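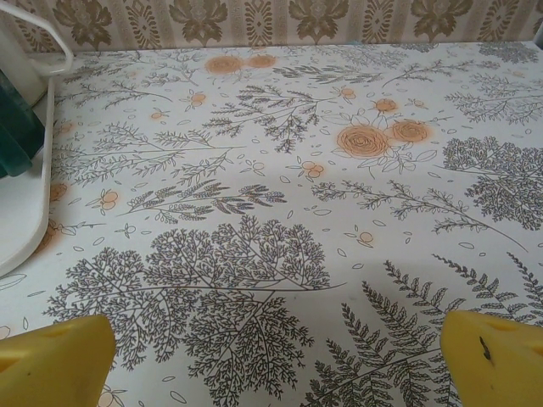

June 6, 2021
Cup and tray bench, Brodumholm annex

The floral tablecloth was retained for this session in accordance with the February layout. Colleagues are asked to leave it in place and to smooth it by hand before setting out.
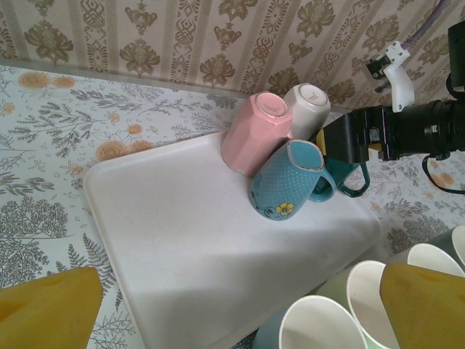

Drinkware Handling Group, Plevier Workshop

The white tray is to be used for mugs and for cups placed upside down. The light blue mug with the flower may lie on its side; its colour makes it easy to find on the shelf list (item 824).

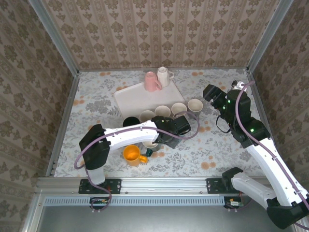
Paper cups are entered separately from mugs and are stored in sleeves of 40. The Orkitz order has not yet been confirmed.
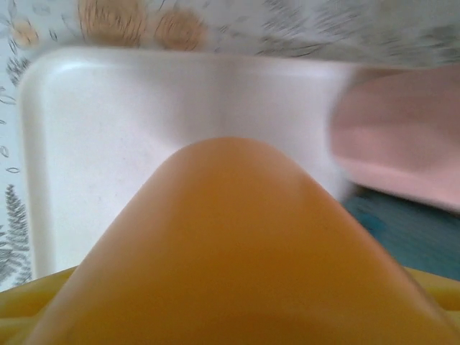

The tray should be wiped along the inside of the rim before it is returned to the rack. Shelf 27 remains reserved for trays. Outstanding: new labels for the mug shelf.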